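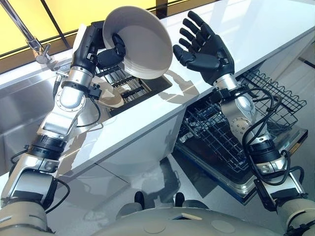 White bowl at the sink, shared kitchen, Bastside.

Progress report on the Bastside shared kitchen, January 3, 2020

Dear Parisa,

Thank you for your patience over the holidays. The kitchen is up and running, and I am so pleased with how it has come together. The long white worktop is in, the steel sink is plumbed, and the dishwasher has been in daily use since the second week. The fitters from Flenora were kind, tidy people who put up with a good deal of tea and a good many questions from me.

Washing-up was what people grumbled over most in the old place, so that is where we began. We now have 14 households signed up, and between them they have sat down to 240 meals. Plates and bowls go into the machine after each sitting, and whoever is on the rota empties it before the next one.

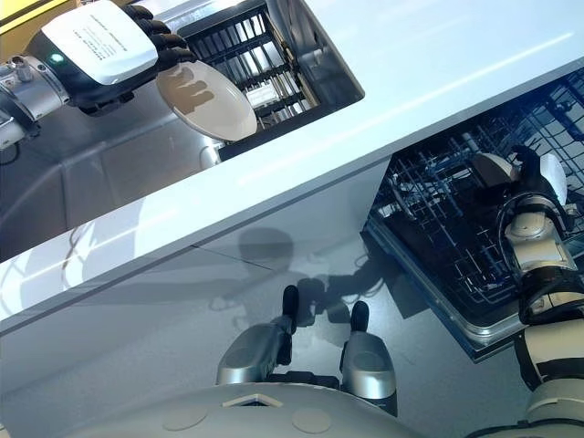

Firouzeh Parsa
Kitchen Coordinator, Bastside

The white plate sits upright between the tines of the rack, and I would happily buy the same sort again. The glossy worktop is lovely when the light catches it, though it does show every smear — we have put a cloth by for it.

On money, we have £924 of your grant left. I should like to put £100 of that towards more bowls, as we run short on soup nights, and keep the rest back for the shelving from Tesfamariam, who have promised us a price by the end of January. I will send it on as soon as it comes.

With warm wishes from us all,
Firouzeh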